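Support > Belon Heat Pumps > Indoor Units > Ticket: short cycling, 2 heads

Subject: Upstairs head keeps quitting after a few minutes
Opened by: Leonie Brunton
Status: Closed
Unit: Belon two-zone, outdoor unit on north wall

Original report

Upstairs head kicks on, blows warm for a few minutes, shuts off. Sits. Kicks on again. Does this all night. Downstairs head is fine. Room never gets to where I set it. No error light that I can see. Filters washed last month. Want this sorted before it gets properly cold, it's already October.

Reply, Tobiloba Ogbonna (support)

Hi Leonie. Couple things first. What's the set temp, what mode, and is the fan on auto or fixed? Also is the remote set to read temp from the remote itself or from the head? Small icon top left of the remote screen, looks like a little house. Let me know.

Leonie

Set to 70. Heat mode, not auto. Fan on auto. House icon is NOT there. Remote lives on the dresser.

Log

8:10 am. Power cycled at the breaker, left off ten minutes. Back on. Ran fine for a bit, then same thing. No change.

9:30 am. Took filters out again, held up to the window. Clean. Put back. Left one seemed not fully seated last time so maybe that? Clicked in properly now. Still cycling.

11:00 am. Fan from auto to high. Longer runs. Room slightly better by the door, bed side still cold. So it's shutting off thinking the room is warm when it isn't. Tobi says the sensor is in the intake at the top of the head and reads ceiling air. Makes sense, that head is mounted way up by the slope.

11:45 am. Checked clearance over the head. Manual says leave a gap, ours is tight but inside what the book asks for. Nothing on top of it. Curtain doesn't reach.

1:15 pm. Turned on "follow remote" by holding the fan button and mode together. House icon came up. Beeped twice. Moved remote to the shelf on the far wall. 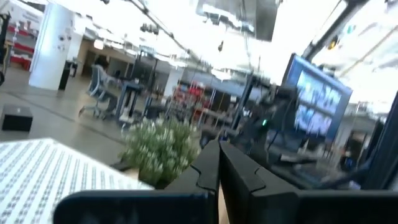
White perforated board, lower left.

2:40 pm. Way better. One long run, then it dropped to low and stayed there instead of quitting. Room at 69 on the cheap Melnyk thermometer. First time all week.

4:00 pm. Quit again. Icon gone. Remote had slid down behind some books and I guess it lost line of sight to the head. Dug it out, icon back after a minute or so.

6:20 pm. Still good. Leaving overnight.

Next morning. One shutoff I noticed, early, came back by itself. Otherwise steady. Slept without the extra blanket.

Reply, Tobiloba Ogbonna

Great, that matches what I expected. When follow mode is on, the remote sends its reading to the head every few minutes. If the head misses enough of those it goes back to its own sensor, and you get the short runs again. So:

- keep the remote where it can see the head, nothing in front
- don't put it in sun or over a register
- change both batteries together, weak ones drop the signal before the screen fades
- if you lose power, check the icon, it doesn't always come back by itself

There's a wired wall sensor you can add if you don't want to babysit the remote. Any installer can fit it. I'd still have them look at the refrigerant charge at the next service, not urgent.

Leonie

Batteries were the ones that came in the box, swapped them. Quote for the wall sensor came in higher than I wanted so holding off til spring. Screwed the remote cradle to the wall at chest height insted. Two screws, done. You can close this.

Closed by support. Reason: setting changed, customer confirmed.

Comments (3)

Muireann Mulcahy
Same problem with a Fuven head in a converted attic. No follow mode on ours that I could find. Ended up setting it 3 degrees higher and running the fan on medium all the time. Not elegant but we're warm.

Ghislain Sutherland
The two button thing didn't work on my remote. Older Belon, gray one. Had to hold the timer button until it beeped. Posting in case somebody else is stuck standing there mashing buttons like I was.

Huguette Doucette
Does this mess with cooling too or is it heat only? Ours freezes us out in summer and I'd love to fix it before then.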